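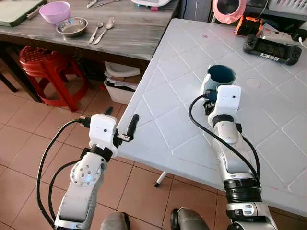
Section 3: Getting your Marar account ready for a presale

Filed under: Ticket Help, Presales, Mobile Entry

I'm Jayanthi Gounder, and I wrote this part of the guide right after the Lilo presale at Pindow Hall, where I did half of it wrong and still came out with a pair in the balcony (row five, and I was thrilled!). Do steps 1 to 4 the night before. Please don't leave them for the morning!

1. Open the Marar app and sign in with the email you registered for the presale. If you've got two accounts like I did, check which one the code was sent to.

2. Tap Profile, then Payment, and add your card. Type in the security number again even if the card is already saved.

3. Go to Alerts and turn on Queue Updates. The app won't buzz you without it.

4. Tap My Codes and paste in your presale code. A green check means it's saved to your account.

Note: codes are case sensitive, and mine had a zero that looked exactly like the letter O.

5. Join the waiting room 15 minutes before the sale and stay on that screen. I was number 900 in line and it moved faster than I expected.

Caution: don't refresh, and don't join on a second device with the same login. Marar keeps the newer spot and drops the older one.
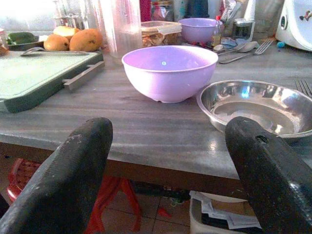 SENDING TICKETS TO FRIENDS

6. Once the order goes through, open My Tickets and pick the show. For the Givora tour, the Send button stays gray until November, so don't panic if you can't tap it yet.

7. Choose the seats, enter your friend's email, and hit Send. They have to accept from their own account before the barcode shows up on their phone.

Note: you can cancel a transfer any time before it's accepted. I once sent mine to an old work address, so I was very glad of that! 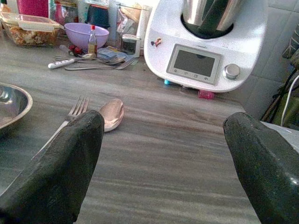
Can I use a screenshot of my barcode to get in?

The barcode refreshes while the ticket is open, so a screenshot won't scan at the door. Save the ticket to your phone's wallet before you leave home, and turn your brightness up when you get to the front of the line.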